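Setting Up a Sorting Tray with Recordable Buttons

Difficulty: easy
Time: 12 minutes, plus recording

You need one rimmed cafeteria tray, three recordable push buttons with caps in different colors, fresh batteries, and a few small toys. Toy food and plain blocks both work. Check the toys against the age rating for your group before use.

1. Wipe the tray and let it dry. A textured floor holds crumbs, so use a soft brush first.

2. Fit the batteries and test each button before recording. A weak battery distorts the voice well before the button stops working.

3. Record one word per button. Hold the microphone side 12 inches from your mouth and speak at normal volume. Color names are the usual starting set. Play each one back twice.

4. Place the buttons on the tray. Leave open space between any two that a child tends to press together. A close pair is harder and suits later sessions. 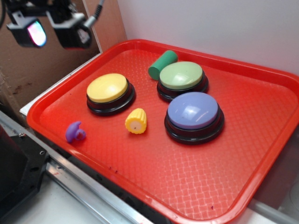 5. Add the toys last, between and behind the buttons. Keep the caps clear so that each one can be pressed flat with an open hand.

6. Name a toy, wait for the child to pick it up, then ask for the button that matches its color. Accept the first press and play the word again.

If two buttons go off at once, move them farther apart and repeat the step. If a recording is lost after a battery change, record it again; many buttons don't keep their message without power.

Store the buttons caps up in the Fevholm bin, with the toys bagged separately.

Revised in April by Živko Obradović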